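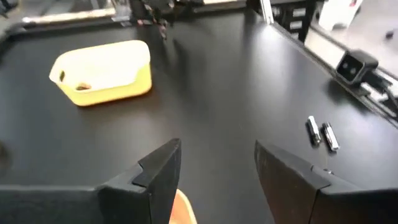 More tubs and fewer drawers, please, was the first thing written on our feedback sheet after the winter break, and whoever wrote it underlined "drawers" twice. I've had that sheet pinned over my desk ever since, and it has shaped pretty much everything I'm reporting on here.

Condwood Craft Room
Progress report to the Toserent Small Grants Fund
Covering the period to the end of March

Hello again! You asked for a page or two on how the money is being used, what has changed in the room, and what is left to do. I'll try to stay on topic, though you know me by now.

The money first

Your grant was $2,000 and I have $700 of it left. The rest went on tables, tubs, labels and one good hand truck (the old one had a wheel that pointed wherever it liked). I had budgeted for a second set of shelves as well, but we held off on those after the feedback sheet. All the receipts are in the folder I sent with this, in date order, apart from the label receipt, which is stapled to the back of the hand truck one.

The tables

We went with black tops. I was nervous about this – I'd pictured something pale and cheerful – but pale buttons and white thread used to vanish on the old cream tables, and on black you can find them right away. The matte finish was worth waiting for too. You still get a soft streak of light across it from overhead, but no real glare. Dust shows, I'll admit. Chalk shows even more. We wipe down between groups now, and there's a cloth hanging at each end of the room so no one has to go hunting for one.

The tubs

This is the part I'm most pleased with. We bought 42 tubs from Grekico, in a few sizes and colors, and nearly all of them are in use. The yellow ones with the pale rims and the oval hand-hold in the end have turned into everyone's favorite. They're easy for small hands to grab, they're easy to spot on a dark table, and they hold enough for one group to work from without anyone having to get up every two minutes. The little round bowls are for beads and pins, and those stay on the table while the tubs travel back and forth.

I do have one grumble. The tubs don't all nest. The yellow ones sit inside each other nicely, but the taller ones leave a gap, so a stack of them eats up more shelf than I had planned for. I've written to Grekico to ask if they'd swap a few, and I'm waiting to hear back.

Sorting

You may remember that when you visited, most of our supplies were in mixed boxes along the back wall. Well, we've been through them! The inventory now stands at 3,144 items, counting a bag of beads as one item and a jar of buttons as one item (please don't ask me to count the buttons). Every item has a home and most of the homes have labels. The yarn is still a work in progress. I started by color, then switched to weight halfway through, and at the moment it's a bit of both.

We also passed some things along. The Kandasamy Center took the big loom and most of the felt offcuts, and they've been making good use of both in their afternoon sessions. That freed up the corner by the sink, so the paint tubs live there now and the carpet is a lot happier.

How the room is working

Setting up used to take the whole first part of a session. These days I put the tubs out before people arrive, one kind of material per tub, and groups can start as soon as their coats are off. Clearing away is faster too, although lids wander. I'm thinking of writing the same letter on each tub and its lid and seeing how that goes.

The evening group asked whether they could borrow a tub of supplies to take home between sessions. I've said yes for a trial run, with a sign-out sheet by the door. So far everything on the sheet has come back, once with extra ribbon in it, which was a lovely surprise.

What's next

With the money that's left I'd like to get lids for the bowls, a few more of the yellow tubs, and non-slip mats for the shelf edges. If you'd prefer that we go back to the original plan and buy the second set of shelves, let me know before the end of April, as I'm hoping to place the order in May.

Come by any afternoon after 2 if you'd like to see how it looks now. Use the side entrance – the front one sticks.

With many thanks,
Condwood Craft Room coordinator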